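Home Ask Topics Unanswered Members Log in

Kolico Help > Arms and Grippers > Teaching by hand

Is hand guiding good enough for bed making, or do I need remote control?

Relu Roman

I've been asked to get an arm to straighten pillows on a made bed. The vendor's pitch is that you grab the arm, walk it through the job 50 times, and it learns. I have my doubts. When I guide it by hand I'm leaning across the mattress, so the sheet moves with me and my own arm is in the camera view half the time. The other choice is driving it from a leader arm across the room, which is slow, and I can't feel when the fingers have hit fabric. I've done 80 runs by hand so far and the trained policy mostly pokes the mattress. Do I switch, or just record more? The sales guy says 1000 runs will fix it. He would.

Fermín Espinoza

More data always helps. We went to 1000 on a drawer task and it was great. Keep going.

Despina Bălan

A drawer has a handle that stays where it is. A pillow doesn't, so I wouldn't take that number at face value.

Relu, I'd stop hand guiding for this. Whatever your camera saw while you were teaching is what the policy expects to see, and if that includes your sleeve, it won't be there at run time. You also can't keep your weight off a bed while reaching over it. I tried kneeling beside it at our Moltdale shop and it was no better, plus my back hurt.

With remote control I'd do this:

Start with the fingers above the sheet, in a different spot each run. Go for a corner of the pillow that's already lifted a little. Pinch, pull slowly, let go, back off. If you miss, throw the run out or keep it and record the recovery properly, but don't stop halfway and save it.

Tie down any cables near the gripper before you start. A loop that drags on the sheet will move it, and then you've taught the arm on a sheet that behaves oddly.

As for not feeling contact, that's a real problem and I don't have a clean answer. I watch for the fabric to dimple. People selling force feedback will tell you it solves this. I used one for most of March and my success rate barely moved.

We have 467 remote runs on pillows now. It does fine on the sheet we trained with. On a plain white one it gets lost, so I wouldn't call it finished, whatever the Flistitora demo videos suggest.

Fredy Grajales

Agree with Despina mostly. One thing: replay a few of your 80 runs on the arm, open loop, before you blame the teaching method. Put the pillow back as close as you can to where it was. If the replay pokes the mattress too, your height is off and no amount of demonstrations will help. Check that the tool length in the config matches the fingers you have on there. Mine didn't.

Related and recent

Leader arm drifts after an hour of use
How many demonstrations for folding a towel?
Wrist camera or fixed camera for soft items
Surdu gripper pads slipping on cotton
Deleting bad runs without breaking the index (Ionuț Jitaru)
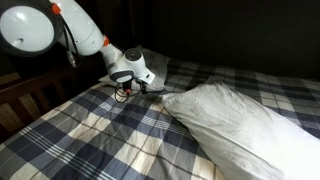

Gripper over the plaid sheet, between the two pillows.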